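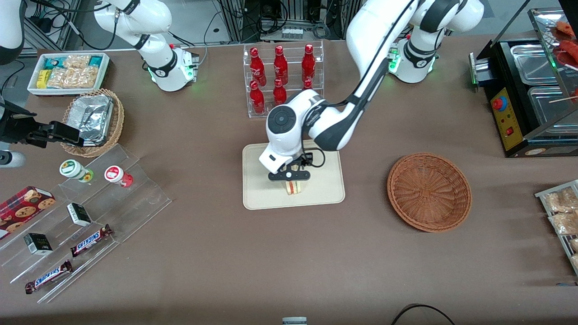

Piltia Batch Coffee Brewer, with 2 Thermal Jugs

Manufacturer: Eskildsen
Sold and serviced by: Voturside
Category: Coffee shop equipment > Filter coffee > Batch brewers
Price: $1,022 without tax
Availability: in stock

Filter coffee has come back to many coffee shops, and with it the old question of how to serve a good cup in the morning, when every guest is in a hurry. The Piltia is a batch brewer for small and medium coffee shops. It brews a full jug of filter coffee with one push of a button, directly into a closed thermal jug, and the second jug can be in use at the counter in the same time.

We have sold espresso machines for longer than we have sold brewers, and we were a bit slow to take a batch brewer in our program. Several models that we tested made coffee that was hot and not much more. With the Piltia we were satisfied with the taste from a light roast as well as from a darker one, and this was the reason to order the first pallet.

How it brews

The water is heated in a steel boiler and goes from there to a wide spray head above the filter basket. The spray head has many small holes, so the coffee bed becomes wet evenly, also at the sides. Before the main brewing starts, the machine gives a small portion of water and waits. You can set the length of this pause yourself, or switch it off. For very fresh coffee we advise to make it longer.

The basket has a flat bottom. Coffee brewed in a flat basket tastes for us a little rounder and sweeter than from a cone, but this is a matter of taste and also of the grinder. Please do not use an espresso grind. The basket will fill up and the water can run over the edge.

The control panel has a dial and three buttons. There are no menus inside of other menus. You turn the dial to the recipe, push it, and the brewing begins. Recipes can be locked with a code so that they stay the same when different people work at the bar.

What is in the box

Brewer with drip tray
Two thermal jugs with brew-through lids
Flat-bottom filter basket, stainless steel
Starter pack of Plurero paper filters
Hose for fixed water connection
Cleaning brush for the spray head
Manual in English and Spanish

Technical data

Power: up to 3,000 watts
Power cord: 116 cm, fixed to the machine
Water: fixed connection or filling by hand
Boiler: stainless steel, insulated
Housing: painted steel, black or cream
Hot water tap: no
Display: yes, can be dimmed

Please note the length of the power cord. It is not long, and the machine should not be used with an extension cord. Look where your outlet is before you decide about the place on the counter. Also the Piltia needs its own circuit. If the grinder and the dishwasher are connected together with it, the fuse will probably not accept this. Ask your electrician if you are not sure.

The thermal jugs

The jugs have a double steel wall and no glass inside. The lid has a small funnel which goes down to the bottom, so the stronger coffee from the beginning of the brewing mixes with the lighter coffee from the end. With a jug that has no such funnel you must stir, and it is easily forgotten.

Rinse the jug with hot water before you brew into it. Cold steel takes a lot of heat out of the coffee. A jug that was prepared in this way keeps the coffee pleasant for the morning service, but we would not serve from it in the afternoon. The taste becomes flat even if the temperature is still good.

Additional jugs can be ordered separately. They are available with a black, red or green handle, which is practical if you offer a decaf or a second origin.

Filters

Plurero flat filters in the large size fit exactly. Other large flat filters will also fit in most cases, but look at the height of the wall. When the paper is too low, grounds will go behind it and you find them later in the jug. Rinse the paper before brewing, especially the brown one, which has more taste of its own.

Water

Most problems that come to our workshop are caused by hard water. The boiler of the Piltia is easy to open, but descaling is still work, and during this time you have no coffee to sell. We recommend a water filter in front of the machine in every area with hard water. The warranty does not cover damage from limescale.

Daily cleaning

At the end of the day, take out the basket and wash it with warm water and a mild detergent. Wipe the spray head with the brush. Fill the jugs with hot water and cleaning powder, leave them standing open for the time written on the package, and rinse well. The lids come apart in two pieces. Please wash both, the coffee oil sits between them. Do not put the jugs in the dishwasher.

The housing can be wiped with a damp cloth. Never spray water at the control panel.

Delivery and installation

The brewer is delivered in one carton, and it is better to carry it with two persons. Setting it up with hand filling is simple and described on the first pages of the manual. For the fixed water connection we advise a plumber or our own technician, who can be booked together with the order. Keep the carton until you are sure that everything is working.

Common questions from customers

Can I brew half a batch?
Yes, there is a separate recipe for it. Use the same basket, and grind a little finer than for the full batch.

Can I use it for tea?
It is possible, but we do not recommend it. The basket and the lid keep the smell of coffee.

Can I brew over ice?
Yes. Put the ice in the jug first and use a stronger dose. The recipe in the manual is a good start.

Does it keep the settings when I pull the plug?
The recipes stay saved. Only the clock must be set again.

Changes to this product

Machines delivered after 25 January 2022 have the new spray head, which can be removed without tools. For older machines the new head is available as a spare part and fits without any change. The cream color was added in May of the same year.

Warranty and contact

Eskildsen gives a warranty on the boiler and the electronics. Seals, filters and lids are wearing parts and are not included. We keep all of them in our own stock.

For questions about the Piltia, or to arrange a tasting in our showroom, please write to Ladan Shojaei at Voturside. If you want to taste your own coffee from the machine, bring a bag of whole beans with you and tell us the roast date.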